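Board Upholds Netent Patent on Network Scheduling

November 12, 2019

The Patent Trial and Appeal Board has declined to cancel the claims of a Netent patent on scheduling data traffic between office networks, leaving intact the patent at the center of a district court case against Drasside.

Drasside filed its petition last year, after Netent accused it of infringement. The petition argued that the claims were obvious over 2 earlier references, an expired Itis patent and a technical paper published by Kratochvíl, a maker of switching equipment. The Board found that Drasside had not shown why an engineer would have combined them.

According to the written decision, the Itis patent assigns time slots before any traffic is sent, while the Kratochvíl paper adjusts them as the load changes. Drasside's expert said that swapping one method for the other would have been routine. The Board gave that testimony little weight and said it did not explain how the combined system would handle a missed slot - a step that every challenged claim requires.
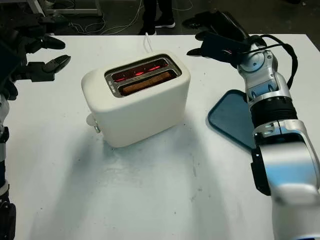 The panel also rejected Drasside's reading of the term "reserve window." Drasside wanted the term to cover any idle period on the network. The Board agreed with Netent that the window must be set aside in advance, pointing to the specification and to statements made during prosecution.

The decision runs 40 pages. One judge wrote separately to say that she would have reached the same result without deciding what the term means.

The district court case has been on hold since September. Netent is expected to ask that the stay be lifted. Drasside may request rehearing or appeal to the Federal Circuit, and it has not said which it will do. Its non-infringement defenses were not before the Board and remain open.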